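Review: the Kumthorpe Bench Rules kit for small robot arms

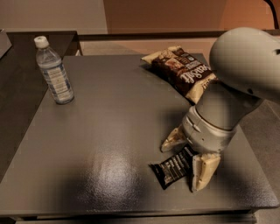 Do you need written rules for one small arm on a table?
Write them anyway, even for a single arm. A light arm can still pinch a finger, and people get careless around a machine they see every day.

Kumthorpe sells its Bench Rules kit as a binder, a roll of floor tape and a set of laminated cards. We used it for 3 months at Harasym, where the arms pick up snacks and drinks all day. It costs 90 dollars, and extra card sets are sold separately.

The binder is the best part. It covers who may start the arm, where hands can be while it moves, and what gets checked before the first run. The morning check fits on one page. Gripper pads have their own line, with a space for dirt and wear, and I was glad to see it. Our old Erari sheet skipped pads completely.

The section on test items is good too. It asks for caps screwed tight on any bottle and tells you to write down each item's starting position. It has little to say about glare on shiny tabletops, and I would have liked a page on that. Cable routing gets two short paragraphs.

The tape is poor. It lifted at the corners by the second Saturday and we went back to our own. The cards are fine, but the print is small. Wiroj Nuchit, who runs our evening shift, copied the stop procedure onto a large sheet and hung it by the door.

One warning — the speed limits in the binder are suggestions from Kumthorpe. They don't replace the arm maker's manual or your own risk assessment, and the binder says so only on the last page. Emiliano Huerta at Trerero missed it at first and had to redo his forms.

Worth buying for the binder. Skip the version with the extra tape.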